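Robotics Club — minutes, 1 Dec 2022

Started late, room was locked. Minutes from last meeting ok'd, one fix: the gripper budget is shared with the drive team, not seperate.

Old business

Parts order. Rostami shipped the servo horns but not the standoffs. Second email sent, no reply yet. If nothing comes by next meeting we buy them locally and eat the cost.

Battery charger still has the bad lead. Do not use. Tape is on it, please leave the tape on it.

Sponsor letter to Astent went out. They want a one-page summary and a budget before they decide. Summary is half written, budget isn't started. Drive team lead and sim lead to finish both before January.

Sim team report

Project name is now Fistia, vote was 11 for, rest didn't care. Old folder names stay until after the qualifier so links don't break.

Desk task is up and loading on all the club laptops except the one with the cracked hinge. Robot spawns in the house room, two arms, task is pick up the orange pen from the desk. Grasp and lift only for now — placing comes later.

Batch over the weekend was 1536 runs. 584 counted as a good grasp. Better than the last batch but the checker is too generous, it passes a run if both fingers touch the pen at all, even for one step. So the real number is lower. Checker gets a hold time before the next batch.

Long talk about the camera. Some people want the robot's view level for everything, easier to debug. Others say the qualifier will tilt it so we should train tilted. Agreed to do both, level for debugging, random tilt for training. Tilt range not settled.

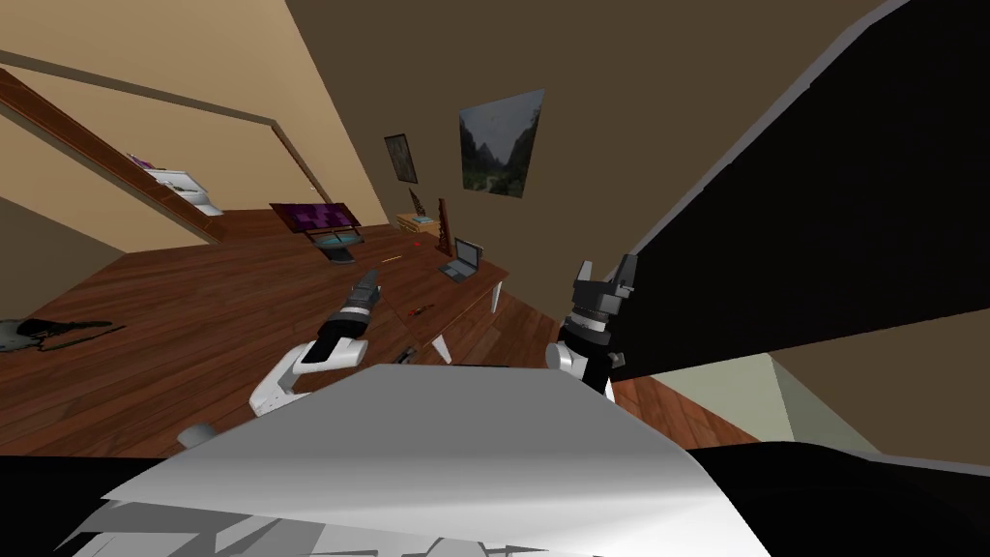

Other side of the same argument was how much of its own body the robot should see. White shell takes up a lot of the view when the arms reach forward. Idea was to hide it in the render. Voted down, the real one won't be hidden. Mask in the training code is fine if somebody wants to try it, on a branch, not on main.

Desk clutter: laptop, monitor, books all stay. Asked if the small tool near the desk edge should go, since the left arm went for it in several runs. Decision: keep it for now, log wrong-object grabs as their own category. Nobody deletes furniture from the shared room file without asking first. Happened twice this month.

Next batch is 1000 runs with the new checker, same seed list. Run overnight, one machine only, the lab complained about the noise.

Drive team report

Frame is square again after the drop. New wheels on. Still pulls left, suspect the encoder. Swap encoders side to side and see if the pull moves with it. Needs a long hallway, after 4 is best.

Wiring is a mess, half a meeting to be spent on labels. Bring tape.

Qualifier

Registration form for the Ultier Challenge needs the advisor signature and all waivers. Four waivers missing, you know who you are. Travel is the school van if we get it, otherwise parents. Van request has to be in before break.

Rules question: can the two arms be run by separate programs? Rule sheet doesn't say. Email the organizers, post the answer in the chat.

New business

T-shirts. Gray or navy, went round and round, moved to the chat.

Ninth graders asked for an intro session on the simulator. Good idea, first meeting in January, sim team to run it. Install the software at home beforehand, download is too slow on school wifi.

Snack money is gone.

To do
Sim team — hold time in checker, wrong-object log, 1000 run batch
Sim + drive leads — Astent summary and budget
Drive team — encoder swap, write down what happend
Secretary — chase Rostami, email organizers on the two arm rule
Everyone — waivers

Ended 5:20. Next meeting same room, get the key first.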